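Hafstein Sorting Room: Progress Report to the Carnstead Fund
Prepared by Nanna Blöndal
October 25, 2025

Where we stand

The fund asked for a plain account of what the bin money has bought so far. My short answer is that the bins are good, the storage is better than it was, and I am still not convinced by the color scheme. I know that last point will not please Skarphéðinn Hviid, who proposed it, but he has read this report and let it stand.

The grant covered 8 open-topped gray bins, a stock of 200 blocks in red and dark green, and shelving for the back wall. Everything on that list has been delivered. The shelving came late in September and one upright had to go back to the supplier, which held up the layout of the back wall until the replacement came.

The bins

I had my doubts about paying for new bins when the old crates still held things. The crates had straight sides, and blocks that ended up flat against a wall were a nuisance to get hold of. The sloping sides on the new ones do help with this. People complain less, and I have stopped hearing the crates being tipped over on the bench.

The floors of the bins are another matter. They scuff. Signe Damgaard thinks this is cosmetic and she may be right, but the marks make a bin look older than it is, and the bright patches along the walls get in the way when somebody is trying to judge at a glance whether a bin has been cleared. I would ask the supplier about a matte liner before we order any more. Their sales sheet promised an "industrial finish," and I would like to know what they think that means.

The color scheme

The idea in the proposal was that long narrow blocks in two colors would cut down on mistakes when stock is sorted back to the shelves. Red goes to the upper shelf, green to the lower. Fine on paper. In our own use the trouble is the dark green, which is a poor choice against gray in the weaker light near the door. Red is easy to find anywhere in the room.

We were also told that a small load would sort itself out, more or less, if it was spread across the floor of the bin. I don't accept that. Six is the load we settled on for a mixed bin, three of each color, and even with so few the blocks end up at all angles and lying over one another. One red across one green is enough to make a person reach twice.
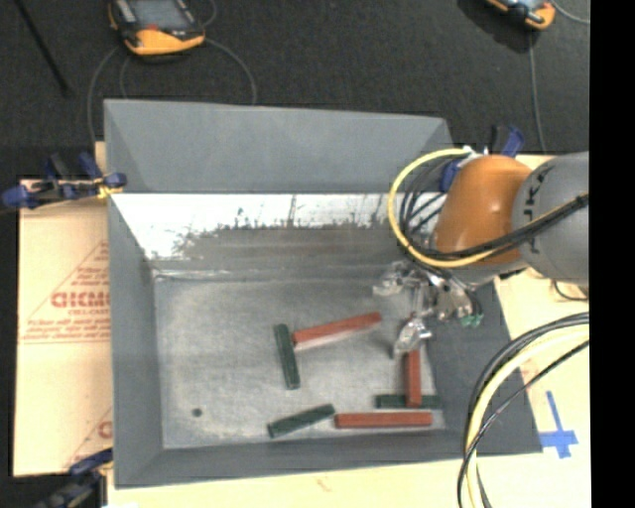 What we have not done

The written sorting guide is unfinished. Ívar Steinarsdóttir has a draft that I find too long, and Crisanto Ignacio has a shorter one that leaves out what to do with damaged blocks. They are merging the two. The comparison with the Hitden room has not started either, and I would not put much weight on it when it does, as their bins are smaller and their lighting is different.

Requests

We ask the fund to let us move the unspent shelving allowance to lighting by the door. I would try that before paying for a third color, whatever the Prelungate catalog says about it. We are not asking for more bins at this stage.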